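Home Projects Reports Partners Contact

Progress report to Hollis, Clornora hanger handling project
Starville site, 20/03/2022
From: Yuzhen Deng

Short one this time, sorry, we lost most of the fortnight to the gripper fault and I'd rather you had this now than a tidy version later.

What happened. The right-hand gripper started closing on its own. First seen in October, twice, and we put it down to someone knocking the trigger. Wasn't that. Came back this month — 5 times in one afternoon — and on the last one it shut on Flarkasgate's technician while he was straightening a hanger. Bruised thumb, skin not broken, in the accident book. Work stopped straight after and I rang your office the same day.

Cause, as far as we've got. Cable strain at the connector. When the arm reaches across, the cable pulls, the signal drops out for a moment and the controller reads the gap as "close". It should read it as "do nothing". That is our mistake in the settings and not a fault in the part.
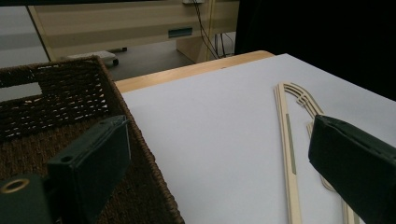
Done so far:
- controller now holds position if the signal drops, tested on the bench with the plug pulled out by hand
- new connector fitted, right side only. Left one on order
- hands-clear rule: power off before anyone reaches over the table, no exceptions, me included
- old recordings being checked for the same dropout. Slow going, 14 sessions still to look at

Not done: proper strain relief on both cables. Flarkasgate have quoted, I haven't recieved the final price yet. Also no emergency stop within reach of the person at the basket end, only the one by the door. I want that sorted before we go back to full running and would like your agreement to move money from travel to cover it.

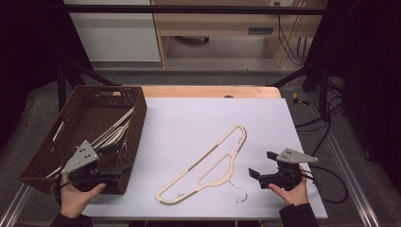 Hanger task itself is where it was last time. Basket to table is fine at slow speed. Table back to basket still snags, mostly on the hooks — they catch on each other and the pull goes straight up the arm, which won't have helped the cable. We've tried coming in at a steeper angle, bit better. No new numbers, didn't seem right to collect any on a rig we dont trust.

Effect on dates. We're 2 weeks behind. Can get one back if the parts turn up, the other is gone. Demo at Starville to move by 4 weeks please, that leaves some slack.

Needed from you: yes or no on the travel money, and who should get the full incident write-up. Draft is nearly there, waiting on the technician's own statement.

Yuzhen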